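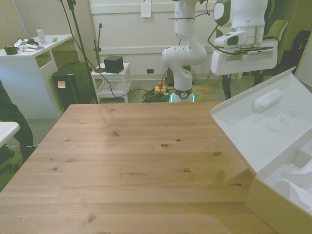
4. Comparing two grippers on the same arm

Section 4 covers the side-by-side test of the Brusus and Prukard grippers on a Trajkovski arm. Complete the mounting and payload settings in Section 3 before you start. The test uses one arm, one work table and one set of parts, so that differences in the log come from the gripper alone. Set the arm base on the floor behind the table, as shown, with the light strip on the base unobstructed from where the operator stands. A packing box with molded inserts, open on the right side of the table, may stay within reach of the gripper, but enter it in the controller as a keep-out zone (see 4.2).

4.1 Before you begin

1. Check that the emergency stop switch can be reached without leaning over the table.
2. Route the gripper cable along the arm and leave enough slack for a full turn of the last joint.
3. Wipe the sensor window on the gripper attachment with a dry cloth. Do not use solvent.
4. Start the Gallar controller and wait for the ready message.

CAUTION: Keep hands, sleeves and loose cables out of the work area whenever the drives are on.

4.2 Setting the work area

1. In the Gallar menu, open Workspace and select New.
2. Jog the arm to each corner of the table and press Store.
3. Add a keep-out zone for every fixed object on or next to the table. Use a margin of 100 mm.
4. Save the file under the name of the gripper being tested.

Note: If the table is moved, even slightly, delete the stored corners and repeat steps 2 to 4. The controller does not detect a shifted table.

4.3 Running the comparison

1. Fit the Brusus gripper and load its tool file.
2. Set the arm speed to 200 mm/s. Leave the grip force at the tool file default.
3. Place the test part on its start mark and run program 237.
4. When the program ends, export the log.
5. Turn off the drives, change to the Prukard gripper and load its tool file.
6. Repeat steps 2 to 4 with the same part.

CAUTION: The two tool files have different center points. Running one gripper with the other's file can drive the fingers into the table.

4.4 Reading the logs

Compare the Slip and Retry columns first. A retry is counted when the fingers close and the sensor reports no part. Cycle time is less useful at this stage — the Prukard file includes a settling pause of 2 seconds before each lift, and the Brusus file has none. To compare cycle times, set the pause to the same value in both files and run the program again.

If either log shows error G-2, check the gripper cable connector before changing any settings.

Section revised Nov 6, 2023.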